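Trolta office network: progress report for April

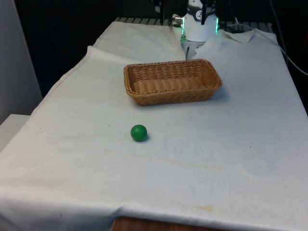
Green ball and wicker basket on the white cloth.

Progress

The move off the old flat network is further along than the last report promised, mostly because the last report promised very little. Of the 31 access switches, 25 now run the new configuration. The other six are in the Stoller building, where the comms cupboard also holds the Christmas tree.

Addressing is finished. We found 239 devices using fixed addresses that appeared in no record, including a printer that had been answering to the gateway's address whenever it was switched on. It has been spoken to.

Monitoring

Morkudex went live on the core at the start of the month and raised 3857 alerts in its first night. One was a failing power supply, which we replaced. The rest concerned a spanning tree timer it didn't care for. The thresholds have been changed and it now lets us sleep.

Problems

Hoarau delivered the fibre modules on time and in the wrong wavelength. The replacements are on order. Until they arrive the link to Stoller stays on copper, at the speed you will remember from the complaints.

Money

Within budget, apart from the extra patch leads. We ask that the unspent training money be moved to cover them.

Next month

Stoller cutover, starting at 6 am. Wireless survey of the upper floors. Removal of the tree.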